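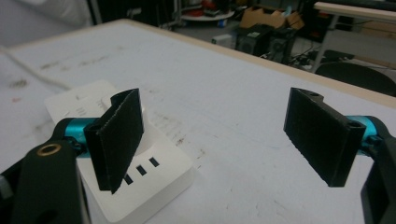
Sunita Haverford wrote to ask whether a gripper with felt-like pads can be built by a member with no machining experience, and whether the work has to be done at the workshop. Both are possible, subject to the conditions given under the questions that follow.

Gripper Builds at the Mitmont Shared Workshop: Frequently Asked Questions
Last revised 2022-04-25

Who may take part in a gripper build?
Any member in good standing who has completed the bench safety session. Guests may observe but may not use tools. Members under 18 must be accompanied by a parent or guardian for the full visit.

May I do part of the work at home?
Yes. Members may assemble fingers, pads and wiring at home. The first powered test of any motorized gripper must take place at the workshop, with a second member present. Hand-held grippers with no motor are exempt from this rule.

Which design does the workshop support?
The workshop keeps drawings for two designs. Rindau is a hand-held gripper with two facing fingers. Kornidach uses the same fingers on a motorized base and is intended for members who have already finished a Rindau. Other designs are welcome, but help at the bench is limited to these two.

What should I use for the pad faces?
The Rindau drawings call for a soft, textured face on each pad. Members may choose another material if it is firmly attached and does not shed. Glue must be left to cure overnight before the pads are closed against each other.

My pads do not meet evenly. What should I check?
Check first that both pads are seated at the same height and that the bolts are tight. Next, close the fingers slowly on a sheet of paper and pull it from each side. If one side slips, loosen that pad, adjust its angle and repeat the test. Pads should not be sanded to correct a poor fit.

How are the benches reserved?
Reservations are made on the sheet by locker 11 and may be placed up to 20 days ahead. Unfinished work may stay in a labeled box between visits – it may not be left on the bench overnight.

Where may I plug in equipment?
Power strips may be used on the benches for chargers, computers and low-voltage supplies. Soldering stations and heat guns must be plugged directly into a wall outlet. Cables should not cross a walkway.

Can I borrow parts?
The Oyelaran cabinet holds spare bolts, pads and finger blanks. Please enter each item in the parts log under its drawer number. Finger blanks are in drawer 1122 and pad hardware is in drawer 1662. Borrowed parts that have been drilled or cut are charged at cost.

Is the workshop open in December?
The workshop is open for the first half of the month. Boxes left after closing are moved to storage and may be collected in the new year.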